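In Defense of the Boring Pantry

I have a friend who decants. You probably have one too. Flour, lentils, cereal, the little chocolate chips, all of it poured into matching jars with matching lids and matching labels in that skinny handwriting font. I love her and her kitchen is gorgeous and I would last maybe one Sunday living in it.

I tried, though! Last August I bought a set of jars from a company called Lunilum, and I spent an entire afternoon tipping perfectly good food out of perfectly good packages. Then I threw the packages away. You can guess the rest. Two weeks later I'm standing there with a jar of something beige, wondering if it's pancake mix or the cornbread stuff, and how much water it wants, and whether it was supposed to be used up back in spring. The package knew all of that. The package had it printed right there on the side, in big type, for free.

So I've gone back to bags. Ugly, crinkly, loud bags with cartoon colors and cooking times on them. I drop them in cheap plastic tubs so they don't slide all over the shelf, and that's the system. Noodles go with noodles, snacks go with snacks, and the tub of odds and ends goes wherever it fits.
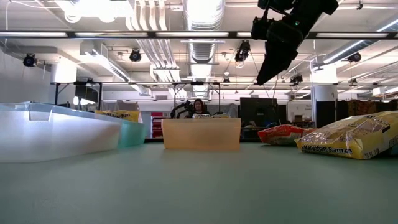

My sister thinks this is giving up. She says a nice pantry makes you want to cook, and okay, maybe it makes her want to cook. What makes me want to cook is finding the soup in under a minute when I get home at 8 and everybody's cranky. A row of pretty jars just makes me feel like I'm about to be graded.

And the money! There's a store out by us, Bureo, that sells a "starter pantry collection" for more than I spend on groceries in 3 weeks. Starter! As in, you'll be back for more. You have to buy the scoops separately. I picked one up to look at it and it was a scoop. I own a coffee mug that does the same job, and I can drink out of it afterward.

I know a jar keeps bugs out, and if you've ever had pantry moths (I have, it was a miserable month) you won't hear me argue. Flour and rice get a lid in my house. Everything else gets a clip, or a rubber band, or the top rolled down and a can of beans set on it.

What bugs me is how storing food turned into a thing you can be bad at. My grandmother fed a houseful of people out of a cupboard that looked like a yard sale, and I never once heard a guest ask why the crackers were still in the box. They asked if there were any crackers left. Usually there were, behind the oatmeal, and you had to move the oatmeal to get to them.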